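Local Honey Week Returns for Independent Grocers

Registration is now open to independent grocers, farm shops, and delicatessens wishing to take part in this year's Local Honey Week, coordinated by the Corkero Food Network.

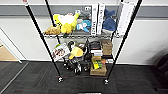
Behrouz Kordestani wrote after last year's event that customers had asked him questions he could not answer, chiefly on the difference between raw and filtered honey, and that a short printed guide at the counter "would have sold more jars than the tasting did." The Network has acted on this suggestion. Each participating store will receive a one-page guide in plain language, together with shelf labels, a window poster, and tasting sticks.

The week will take place in July. Stores are asked to hold at least one tasting session and to stock honey from no fewer than 4 producers within their own region. Last year 17 stores took part, and the Network has arranged supplies for a larger number.

Sample jars will be provided by Vositz Apiaries and Zeman Farm. Stores may also offer honey from their existing suppliers, provided that each jar names the county of origin. Honey must not be offered to infants under twelve months of age, and the notice to this effect must remain visible throughout any tasting.

Applications should be made on the standard form, which is available from the Network office until 4 p.m. on working days. Stores that participated last year must apply again. Display materials will be sent out once a store's place has been confirmed.

Recent items
Flilo Oat Drinks: Revised Case Sizes
Changes to Chilled Delivery Routes
Bulk Bins: Cleaning and Labeling Guidance
Summer Window Display Awards
Member Discounts on Paper Bags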